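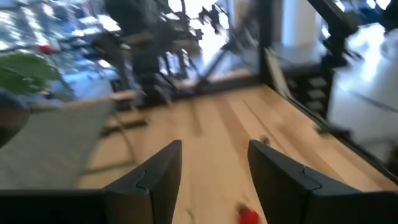 4. Setting up the fruit table

I wrote this section after moving the Ulex cell across the room twice in one month, so it's in the order I do things now, which isn't the order I did them the first time. Have section 3 finished before you start. Power stays off at the main switch until step 9. If you're working from the January printout, please recycle it, because the cable routing in there is wrong and I'm the one who drew it.

4.1 Frame and arms

1. Roll or carry the table to its spot and check that it doesn't rock. Fix any rocking at the feet. (I once tried to fix it by tightening the rail, and all I got was a twisted rail.)

2. Go over every bolt on the extrusion frame with a hex key. You want snug. If a bolt turns freely, take it out and look at the nut in the slot before you put it back.

3. Set the left base plate on the left rail and the right base plate on the right rail. Measure 498 mm from the front corner of the rail to the front edge of each plate. Measure both sides, even if the first one looks perfect!

4. Tighten the base plates in a cross pattern, a little at a time, going around twice.

Caution: An arm with the power off will drop when you loosen its joints or release a brake. Get a second person to hold it. Yu-ting Yau and I do this together and we say "holding" out loud before anyone touches a lever, which feels silly for a day and then doesn't.

5. Run the arm cables down and off the table, and leave enough slack for the full reach. Move each arm by hand to its farthest point, with your helper on it, and watch the cable the whole way. If it pulls tight anywhere, let out more. 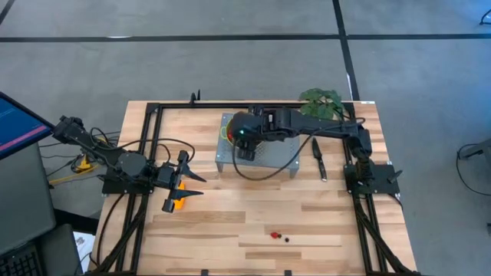 Figure 4-1. Arms on the side rails, with the perforated platform toward the back of the table.

4.2 Platform and gripper check

6. Put the perforated platform toward the back of the table, between the two arms, and mark its feet with pencil. The pencil marks matter more than you'd think. When Grigoris Sarantis wiped the table down with a scrubby sponge, we lost a whole afternoon getting the pick heights back.

7. Clear tools off the wood. Anything with a blade goes in the drawer before power comes on, unless it's part of the task you're running.

8. Look closely at the gripper fingers. Wipe the inner faces with a dry cloth, then wiggle each finger. A bit of play at the tip is normal, but a click is a loose screw, and you'll find it at the root of the finger.

9. Main switch on. Wait for the arms to report ready, then home them one at a time, left first. Stay behind the floor tape while they move.

10. Open the Zundberg panel and run Finger Check on each gripper. The open reading should be within 5 counts of 1,735. If it's farther out than that, stop and redo step 8, and don't be tempted to type in a new offset to make the number look nice. I've been there.

Note: The wrist cameras need to warm up for 300 seconds before you calibrate them. I make tea.
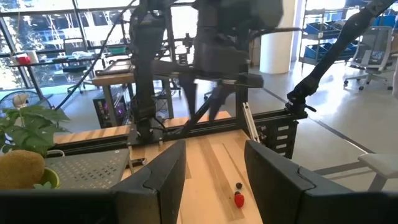

Can I calibrate the wrist cameras with the play fruit still on the table?

Take it off first. The calibration board has to lie flat on the wood, and a berry under one corner tips it enough to spoil the result. Put the fruit back when the panel shows the calibration as saved.

4.3 Laying out the fruit

11. Set the colander on the platform with both handles clear of the legs and cables. Press down lightly and make sure it doesn't slide.

12. Lay the fruit out toward the front of the table, mixed sizes, some pieces near each other and some on their own. Don't line them up neatly. Very tidy layouts gave us great numbers and then a cell that got confused by real messes.

13. Keep the smallest berries away from the front edge. They roll, and the gripper will happily follow one to the end of its reach and fault there.

14. Run one slow cycle at the lowest speed setting with your hand near the stop button. Watch the cables first and the fruit second. 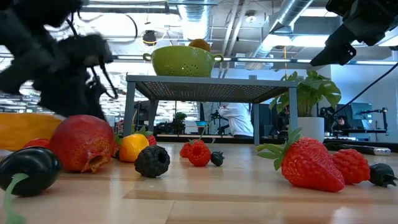 Figure 4-2. Fruit laid out near the front, with the colander on the platform.

If an arm faults partway through a cycle, press stop, wait for it to settle, and clear the fault from the panel. Then home it again from step 9. Pushing a faulted arm out of the way by hand is hard on the gearing, and Britt-Marie Sæther, who orders our spares from Halás, will ask you about it.

Once a week, repeat steps 2, 5 and 8. Write the finger readings in the log even when they haven't changed. Spare finger screws are in section 7, along with the part numbers.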